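The Case Against the Ringed Fruit Bowl
So-ying Ng, March 21, 2020

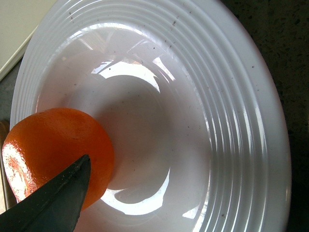
White ceramic bowl with concentric rings on the rim. Note the specks on the glaze.

A fruit bowl has one job, which is to hold fruit where people will see it and eat it. Most of the bowls sold for this purpose are designed as if the job were something else. They are wide, heavy and glossy, and they carry surface decoration in the one area that is hardest to keep clean. I have owned several and reviewed more, and my position is that the raised rim should be dropped from everyday tableware.

Consider the geometry. A concentric ring is a ridge, and two ridges make a groove. Dust settles everywhere in a kitchen, but on a flat slope a single pass of a damp cloth takes it off. On a ringed slope the cloth rides along the crests and the grooves keep what they have. To clean a groove you must follow it around with a fingertip under the cloth, or use a brush. A bowl with a wide rim and closely spaced rings has a long total groove length, far longer than its diameter suggests, and all of it faces up.

The smooth well in the middle is easier to clean but gets less attention. Fruit sits in it, so people wipe around the fruit. Crumbs and bits of stem work their way under the lowest piece and stay there. If the bowl is never fully emptied, the well is never fully washed. In my own kitchen I found that the bowl was being topped up and not turned over, and that the oldest piece was always the one at the bottom.

White glaze has a reputation for being unhygienic because it shows everything. I take the opposite view. Every speck is visible on white, and a speck you can see is a speck you can remove. The patterned stoneware that Softić sells in its Zosholm line collects the same debris and hides it. The color is the best thing about the white bowl. A high gloss is more of a mixed case. It wipes well and does not hold stains, but under a bright window or a ceiling lamp the glare covers a good part of the surface, and it is quite possible to put a bowl away believing it is clean because the dirty part was in a reflection. Tilt it before you decide.

Size is the other problem. A broad, sloping rim takes up counter space and holds nothing. On the Utum bowl I used for most of last year, the rim accounted for 70 percent of the footprint seen from above. Anything placed on the slope rolls into the well, and if the well is full it rolls off. The manufacturer is selling you a plate with a small bowl in the center of it. For a dining table at a holiday this may be what you want. For a counter next to a toaster it is poor use of the space.

The usual objection is that a bowl should look good, and that rings catch the light nicely. They do. I have no quarrel with anyone who wants a handsome bowl on a sideboard with nothing in it. My complaint is with the same object being sold as a food container, with a care card that says "wipe clean" and no mention of the grooves. The Clarex card I kept runs to 9 lines, and 7 of them concern the dishwasher. Large bowls of this shape did not fit upright in my lower rack, so the card was of limited use to me.

What I would buy is plain. A smooth white interior from lip to base, steep enough sides that the fruit stacks, a rim no wider than is needed to lift it, and a weight that one hand can manage over a sink. Such bowls exist. They are usually shelved with the mixing bowls and cost less.

If you already own the ringed kind, keep it and change the routine. Empty it completely once a week. Wash the rim with a soft brush, moving along the rings and not across them, rinse, and dry with a towel, working the edge of the cloth into the grooves. Water left standing between the ridges dries to a mark, and dust sticks to the mark. Put the older fruit back on top. The whole procedure took me less time than I had been spending on wiping around the outside — and I have stopped finding soft plums under the oranges.

One further point on capacity. A household of two does not need a bowl rated for 30 pieces. Fruit at the bottom of a deep pile bruises under the load, and it is out of sight while it does so. Buy a smaller bowl and fill it more often.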